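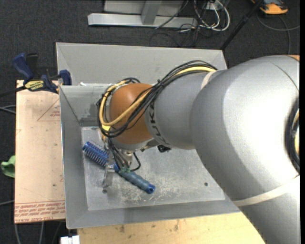
Chapter 3
Comparing Grippers on a Common Task

3.1 Why comparisons go wrong

A gripper that does well in one lab may do poorly in the next, even when both labs report the same kind of object and the same number of trials. In most cases the hand is the same and the conditions are different. The bin is deeper, the floor of the bin is smoother, the arm approaches from another side, or the person running the trial sets the object down in a way that favors the fingers. A fair comparison holds all of these fixed and changes one thing at a time.

This chapter covers how to set up such a comparison, how to run it, and how to report it. We assume you have worked through the arm calibration in Chapter 2 and can send the gripper to a point above the bin without touching the walls.

3.2 The test object

Choose objects that make the hand work. A cube tells you very little. A hairbrush is a better choice: the head is wide and covered in bristles, the handle is narrow, and the weight is not evenly spread along its length. When it lies diagonally across the floor of a bin, the wrist has to turn to line up with the handle, and a finger that comes down in the wrong place will land on the brush instead of beside it.

Record where on the object each grasp was attempted. "Brush, success" is not a useful entry. "Brush, mid-handle, wrist turned to match" can be repeated by someone else.

3.3 The bin

Sloping walls limit how far the wrist can tilt before the arm or its cables touch the rim. Clamp the bin or the boards next to it so that nothing shifts when the fingers press down. A bin that moves a little on each trial will add errors that look like camera errors, and you may lose a day looking for them in the wrong place.

Check the cables as well. Cables routed over the wrist need enough slack for the full turn, but a loop that hangs too low can catch on a wall. Run the wrist through its range by hand at low speed before the first trial.

3.4 A worked comparison

Wenche Berge and Montserrat Ibarra compared two parallel grippers, the Husent and the Jatska, on one arm with one controller. Each gripper was given 100 attempts at a brush placed from a printed list of positions. Both grippers used the same approach speed and the same closing force.

On the first pass the Jatska failed 13 times and the Husent failed 3 times. Ibarra then noticed that the Jatska fingers were longer and that the tool length in the controller had not been changed when the hands were swapped. The fingers were reaching the floor of the bin before they closed. With the length corrected, the full set was run again, and the two hands could no longer be told apart on this object.

The first set of results was kept and reported along with the second. You should do the same. Section 3.5 gives the swap checklist that came out of this work, beginning with tool length, tool weight and the camera offset.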